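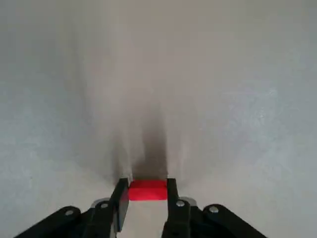

Why does the place close at five when most of us get off work at five, one parent wrote on a comment card back in February, and could it please stay open late even one night. Fair question. Same question came in on a lot of other cards.

FOR IMMEDIATE RELEASE

Kanard Toy Library moves to bigger space in Flultden, adds evening hours, drops late fees

FLULTDEN — The Kanard Toy Library will reopen next month in the former Medinetti shoe store on Market Street, with longer hours, a new loan period and no more late fees. The old room behind the post office closes at the end of this month. Last day for returns at the old counter is the last business day of the month, 5 p.m. After that please hold on to whatever you have at home until the new doors open. Nothing will be counted as overdue during the move.

Kanard lends toys, puzzles, board games, ride-on toys, dress-up sets and baby gear the same way a public library lends books. You get a card, you take things home, you bring them back. It is open to any household in Flultden or the surrounding county. Grandparents, foster families, home daycares and babysitters can all get a card. You do not need to have kids of your own.

The collection going into the new space stands at 3,129 items. When Kanard signed its lease on the post office room there was shelf space for less than half of that, and the rest has been living in a storage unit off the county road and in the hallway, and for one long winter under the front desk. All of it will be out on the floor in the new place. First time ever.

WHAT IS CHANGING

Evening hours. The library will stay open until 8 p.m. two nights a week. Which two will be posted on the door and on the website once the building schedule is settled with the landlord. Morning hours stay as they are, opening at 9:30.

Loan period. Toys now go out for three weeks instead of two. Ride-ons, play kitchens and other big items stay at two weeks, there are waiting lists for nearly all of them. One renewal allowed if no one else is waiting. Renew by phone, by email or at the desk.

Late fees. Gone. The fee was a quarter a day per item and brought in very little, and some families quit coming over a bill of a few dollars. From opening day all old late balances are wiped clean. If you have stayed away because you owed something, come back. You will not be asked about it.

Missing pieces. A game with a lost die or a puzzle with a hole in it does not mean a bill either. Put a note in the bag saying what is gone. Staff keep a drawer of spare dice, pawns, timers, play money and odd blocks and can usually fix a set the same day. Whole items that never come back are still charged, at what we paid for them and not at the store price.

Card limit. Five items per card at a time, up from four. Home daycares, 12.

Puzzles. These get their own wall. There are 151 of them, from chunky four-piece knob puzzles up to the thousand-piece kind that takes over the dinning table for a month. Every one has been put together since New Year's to check it is complete, and the ones that weren't are marked on the lid with what is missing so you know before you start.

THE NEW SPACE

The Medinetti store sold shoes on Market Street for a long time and plenty of people in town got their first school shoes there. The family still owns the building and has leased the ground floor to Kanard for five years, with an option to stay on. Rent is higher than behind the post office. It is also a real storefront with big windows, a level entrance from the sidewalk, a restroom with a changing table, and parking in the back lot after 4 p.m. None of that was true of the old room, where strollers had to be left outside in the rain.

Some of the shoe store is staying. The long padded benches will be in the play area, so will the slanted foot stools. The back stockroom shelving, floor to ceiling with a rolling ladder, will hold board games. Staff only on the ladder.

The front third of the room will be a try-out area. Kids can play with a toy before it goes home, up to 30 minutes if it is busy. Baby items on a rug to one side, building toys and trains on low tables, noisy toys toward the back wall for the sake of the insurance office next door. Snacks are not allowed in the try-out area, but there's a table by the window for that.

Work on the building includes new lights, fresh paint, a sink for cleaning returned toys and a wider door to the stockroom. Flooring was still being laid at the time of this release. If it runs long the opening may slip a few days. Check the website before you drive in.

CLEANING

The most common question at the desk, so here is the short version. Hard plastic toys are washed in warm soapy water and then sanitized. Wood is wiped down and air dried, never soaked. Dress-up clothes, puppets and play tents go through the washer. Board games get a wipe of the board and pieces. Baby toys are done first and kept apart from everthing else until they are dry and bagged. Please don't clean things yourself before bringing them back with anything stronger than dish soap — bleach has ruined a good many painted pieces.

If someone in the house has been sick, keep the toys until everybody is well. Call and the due date will be moved.

COST

A card is $20 a year per household. That has not changed in four years and is not changing now. Families on food assistance or with a child in Head Start pay nothing, just show a letter or card at the desk. The same goes for foster families. Home daycares pay $35.

There are 188 households with a current card. Kanard hopes to see that go up with the evening hours, and the budget for the new lease depends partly on it. The rest comes from the spring toy sale, a county grant and donations.

If your card runs out during the closing, the days we are shut will be added to the end.

THE BĂLAN SHELF

One part of the collection will have its own spot for the first time. The Bălan Shelf is a set of wooden toys made in a small workshop in the town of Bălan and given to the library by a Flultden family when they moved away. Stacking animals, a pull-along duck, a marble run, a farm with a barn that comes apart. They have been in storage because there was no safe place to put them. They will go out on loan like anything else, one per card, two weeks.

WHAT WE CAN TAKE AND WHAT WE CAN'T

The move means donations are on hold. Please do not leave bags at either door. Once the new place has been open two weeks, donations start again, mornings only.

Wanted: building blocks and train track of any kind, toddler puzzles, board games for ages 4 to 7, balance bikes, large-print card games, toys with big switches or buttons for kids who have trouble with small ones.

Can't use: stuffed animals, anything recalled, drop-side cribs, car seats, bike helmets, toys with button batteries where the battery door does not screw shut, video games.

Not sure? Call first. A photo by email works too.

OPENING DAY

Doors open at 10 a.m. No ribbon, no speeches. Card sign-up at the front desk, tables of games to try, story time at 11 and again at 2. Borrowing starts right away, bring your card if you have one and something with your address on it if you don't. Lines are likely in the first hour. The back lot will not be open to us that day until 4 p.m., so park on the street or behind the feed store.

People who still have toys out from the old location can return them any time in the first two weeks. There will be a bin just inside the door. Big items to the desk please, not in the bin.

ABOUT KANARD TOY LIBRARY

Kanard Toy Library is a nonprofit lending library for toys and games serving Flultden and the county. It started out of a church basement with two shelves and a sign-out notebook. The notebook is still around and will be on the front counter on opening day for anyone who wants to look themselves up.

CONTACT

Kanard Toy Library, Market Street, Flultden (old Medinetti store). Phone and email are the same as before and are printed on the back of your card. Phones are covered 9:30 to noon during the move. Leave a message other times, calls are returned by the next business day.

Editors: floor plan and new hours sheet available on request.

###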